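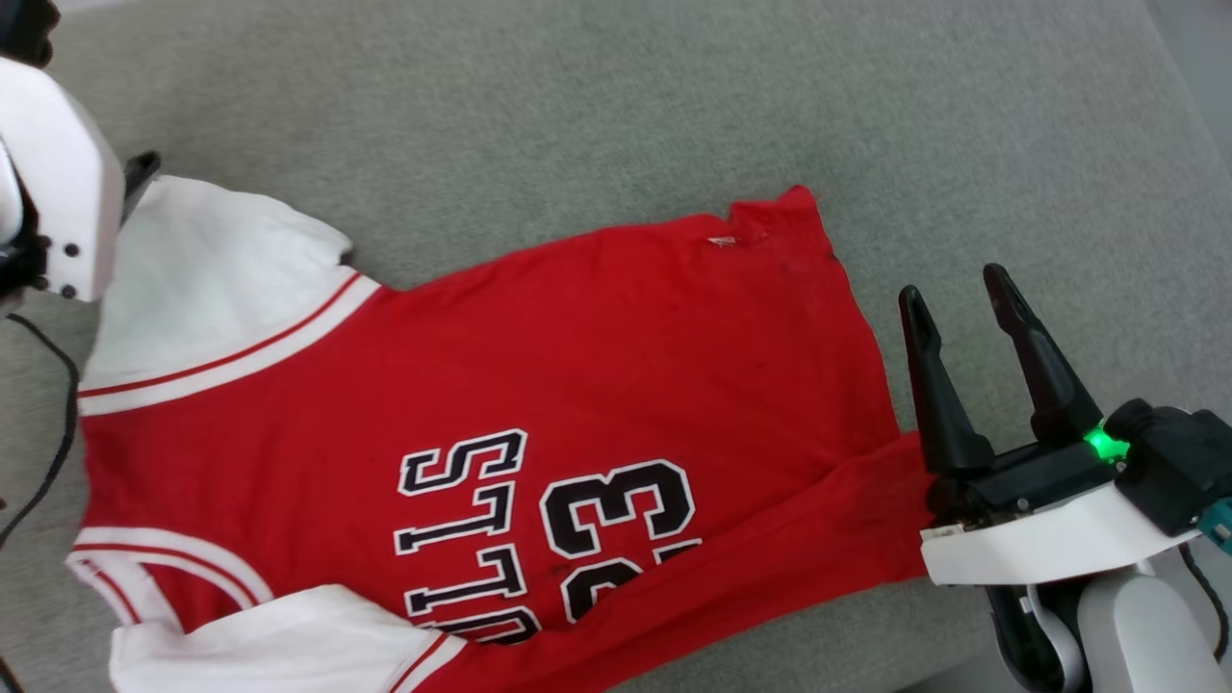

Red basketball jersey laid out on carpet, front print facing up.

How to fold a sleeveless sports jersey

Sports jerseys are harder to fold than cotton vests. The fabric is slippery, the armholes are wide and the printed letters do not like a sharp crease. The method below gives a flat packet that fits a standard drawer and keeps most of the print free of hard folds.

Before you start

Use a surface with some grip. Short-pile carpet works well, as does a towel laid over a table. Check the care label and make sure the jersey is fully dry. Do not iron directly over the lettering.

Steps

1. Lay the jersey with the front facing up. Smooth it from the centre outwards with the flat of the hand.

2. Straighten the armhole trim. The white bands on this jersey tend to curl and bunch, so pull each one flat along its length.

3. Bring the hem corners level with each other. A raised corner at this stage will put the whole fold out of square.

4. Turn the jersey face down, keeping the shoulders level. Smooth it again.

5. Place a sheet of acid-free tissue over the back. Fold one side in towards the centre, then the other. The side edges should meet without overlapping.

6. Fold the hem up to the shoulders – once only for a deep drawer. For a shallow one, fold in half again.

7. Turn the packet over and store it flat.

Notes

Raised or thick print can stick to itself in a warm cupboard. Add a second sheet of tissue between the folds if the jersey will be stored until December or later. Refold along slightly different lines each time it is taken out.

Written by Azra Radonjić. Updated July 2022.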